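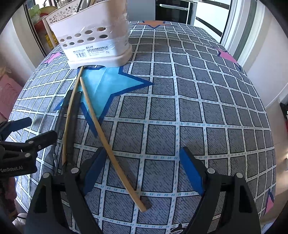
로봇 학습 데이터 실습 4주차 강의 노트
손에 드는 그리퍼로 시연 모으기

이번 주 범위
지난주에는 원격 조작으로 시연을 모으는 방법을 다루었다. 이번 주에는 사람이 그리퍼를 직접 손에 들고 작업하면서 카메라 영상과 손가락 벌림 값을 함께 기록하는 방법을 다룬다. 로봇 팔이 없어도 되므로 가정집 주방이나 식탁에서도 수집할 수 있다. 대신 팔의 도달 범위나 관절 한계는 기록할 때 걸러지지 않는다. 이 문제는 5주차에 따로 본다.

용어
시연(에피소드): 시작 자세에서 작업 완료까지 끊지 않고 기록한 한 번의 수행.
초기 배치: 시연을 시작하기 직전 물체들의 위치와 방향.
변형: 초기 배치, 식탁보, 조명, 물체 종류 가운데 하나 이상을 바꾼 것.
폐기: 학습에 쓰지 않기로 표시한 시연. 파일은 지우지 않는다.

과제 작업: 수저통에 식기 넣기
식탁 위에 놓인 젓가락과 집게를 하나씩 집어 수저통에 세워 넣는다. 순서는 자유이지만 한 조 안에서는 같은 순서를 유지한다. 양손에 그리퍼를 하나씩 들며, 한 손만 쓰는 시연도 허용한다. 쓰지 않는 그리퍼도 전원을 켠 채로 기록한다.

젓가락은 가늘어서 손가락 패드의 중앙으로 잡아야 한다. 끝부분을 잡으면 들어 올릴 때 돌아간다. 집게는 고리 쪽이 아니라 몸통 가운데를 잡는다. 두 물체가 나란히 붙어 있으면 먼저 하나를 옆으로 밀어 간격을 만든 뒤 잡아도 된다. 이 밀기 동작도 시연의 일부로 남긴다.

무늬가 있는 식탁보
격자나 별무늬처럼 무늬가 뚜렷한 식탁보를 쓸 때는 주의할 점이 있다. 물체를 늘 같은 무늬 위에 놓으면 모델이 물체 대신 무늬의 위치를 배운다. Mekero 세트 초기 버전에서 이런 일이 있었다. 식탁보를 바꾸자 젓가락이 없는 자리로 손이 갔다. 시연 열 번마다 식탁보를 돌리거나 물체를 다른 칸으로 옮긴다. 무늬 없는 천만 쓰는 것도 권하지 않는다.

기록 절차
1. 두 그리퍼의 시계를 맞추고 손가락을 완전히 벌렸다 닫는다.
2. 초기 배치를 만들고 배치 번호를 기록지에 적는다.
3. 그리퍼를 벌린 채 식탁 위에서 2초간 멈춘다.
4. 작업을 수행한다. 떨어뜨리면 다시 집어서 계속한다.
5. 마지막 식기에서 손을 뗀 뒤 다시 2초간 멈추고 기록을 끝낸다.
6. 성공, 부분 성공, 실패 중 하나를 표시한다.

떨어뜨렸다가 다시 집은 시연은 폐기 대상이 아니다. 복구 동작은 따로 모으기 어렵기 때문에 꼬리표 "recover"를 붙여 둔다. 폐기하는 것은 카메라가 가려졌거나, 맨손이 물체에 닿았거나, 두 영상의 시간이 어긋난 경우이다.

수량
조별 목표는 시연 300개이다. 전체 조의 자료를 합치고 폐기분을 뺀 뒤 1,000개를 골라 공용 세트로 만든다. 학습용 영상은 가로세로 384픽셀로 줄이지만 제출은 원본으로 한다. 축소하면 젓가락 끝이 뭉개지는 경우가 있으니, 줄인 영상도 몇 개는 눈으로 확인할 것.

제출
금요일 오후 6시까지 Botasik 서버의 조별 폴더에 올린다. 기록지는 스캔본도 된다. 그리퍼 대여와 패드 교체는 실습 조교 Bohdan Zinchenko에게 문의한다. 패드가 들뜬 그리퍼로 모은 시연은 기록지 비고란에 표시한다.

다음 시간 준비
Setden 변환 도구를 설치하고, 자기 조 시연 가운데 실패로 표시한 것 하나를 골라 실패가 시작된 시각을 적어 온다.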